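Student Project Report: Visit to the Two-Arm Handling Demonstration
Module: Introduction to Automation
Project group Hirnance

1. Purpose of the visit

The group attended an open day at the Mokoena workshop in December. The visit supports our own project, which is a layout study for a small handling cell. We wanted to see how two arms can share one work area, how the objects are placed, and which parts of the cell a student group could build on a normal budget. The demonstration was given by Benedikt Leitner. Glenys Mottram supervised the group and checked the first draft of this report.

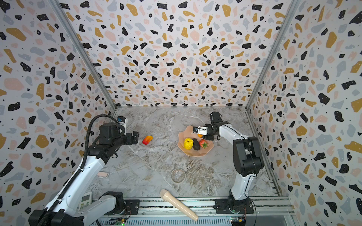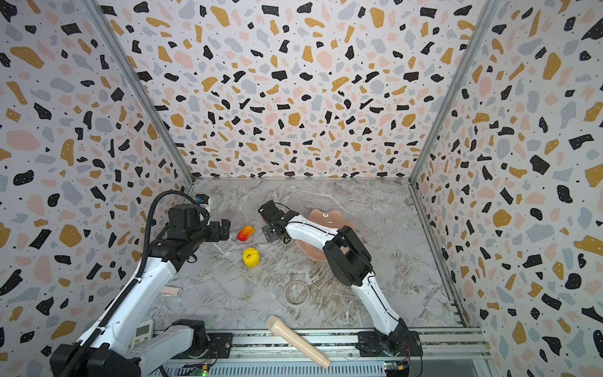 Figures 1 and 2. The two-arm cell during the demonstration, with the red and yellow pepper on the floor of the cell in both views.

2. Description of the cell

The cell is open at the front, where both arms are mounted on one aluminium rail. Patterned panels close off the other three sides. The floor has a marble pattern. The rail has slotted channels, so a base can in principle be moved sideways without new holes. We were told that the bases had been left in the same position all term, as moving one means repeating the calibration.

Each arm is made of white links with black motor housings at the joints and ends in a gripper. On the left arm a corrugated carrier holds the cables and loops over the wrist. The right arm has thin cables following the link. We asked about the difference. The carrier protects the cables better but adds weight at the wrist and needs clearance above it. For our own layout we have allowed extra height on both sides.

The circuit boards sit along the front rail. They can be reached without putting a hand into the work area, and we intend to copy this arrangement. It does leave them exposed, and a cover would be needed in a teaching room.

3. Task

The demonstration task was a simple sorting exercise under the working name Fidier. An object is picked up from the floor and put on the plate, or taken from the plate and put on the floor. The arms may work alone or together. Artificial fruit and vegetables are used for most runs. In Figure 1 a pepper, an avocado and a strawberry are on the plate. Other items are exchanged between runs, for example the ball of yarn in Figure 2.

The clear glass dish was of most interest to us. The marble pattern shows through it, and this makes its edge hard to find in a camera picture. Mr Leitner stated that clear objects had caused more failed picks than any other type in his trials. He did not give a rate.

4. Observations

We recorded the runs shown to visitors during the afternoon session. The plan was for five runs on the pepper and three on the dish. A run was counted as complete if the object was released in the target area and remained there. The time limit was 80 seconds per run.

Pepper: 5 runs, 4 complete. In the failed run the pepper rolled when the first finger touched it, and the arm closed beside it.

Dish: 3 runs, 1 complete. Two were stopped by the operator at the time limit.

The number of runs is too small for any statement about reliability. The times were taken by hand with a phone and are not listed.

The arms did not touch each other in any of the runs we recorded. The operator keeps them apart by giving one arm priority over the middle of the floor. The second arm waits until the first has withdrawn. This is safe but slow, and part of each run is spent waiting.

5. Consequences for our project

Our draft layout, Nivley version 2, placed the arms on opposite sides of the work area. After the visit we changed this to a shared front rail. Both bases can then be wired from one side and the operator has a single place to stand. The disadvantage is that the back corners are harder to reach, and the floor depth in our drawing has been reduced for this reason.

The floor surface has not been decided. A plain matt sheet would make clear objects easier to detect, but a patterned one is a harder test. We propose to order both and compare them using the same dish.

6. Open points

Payload of the arm with the cable carrier fitted: requested, no reply yet.
Cover for the boards on the rail: sketch to be made.
Spacing of the two bases: to be checked against the reach drawing before the rail is cut.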